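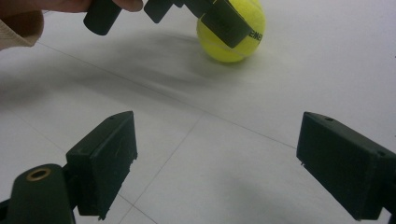 In defence of the worn finger

Every gripper that comes back to the Flelton workshop gets the same verdict from somebody passing the bench: it looks tatty, put new fingers on it. I have been setting up hand-held grippers there long enough to have an opinion about this, and my opinion is that the passer-by should go and make the tea.

A few nicks on the edge of a finger tell you the tool has been used. A bright, perfect pad tells you only that somebody owns a printer. What matters is whether the two inner faces still meet square, and you will not learn that by admiring the corners. Close the jaws on a strip of paper and pull. If it comes out at the tip but holds at the root, you have a screw to see to, and you have just saved yourself a new set of fingers and an afternoon.

The manual for our grippers, written by a man called Cruickshank who clearly disliked company, gives this check 4 lines out of 629. He spends a good deal longer on how to store the box.

My other complaint is pins. A pin that has crept out of its finger by a hair is the dullest fault in the trade, and so it gets left until Sunday night, when it catches on something. Push it home. Ailsa Dunbar, who taught me the job, did hers every 50 grips and was thought peculiar for it. She was also the only one of us whose grippers never came back.

Then there are the brass inserts, which people treat as jewellery. They are there to take a thread, and they will take it for years if you start the screw by hand - and for one morning if you start it with a power driver. I once watched a colleague from the Gellier site do 40 of them the quick way. He has since moved into purchasing.

As for testing, use a tennis ball. The Wollora people sell a calibrated foam cylinder with its own carrying case, and very handsome it is too. But a ball gives a bit and rolls away the moment you are careless, and you can chase it across the floor while you think about which screw you forgot.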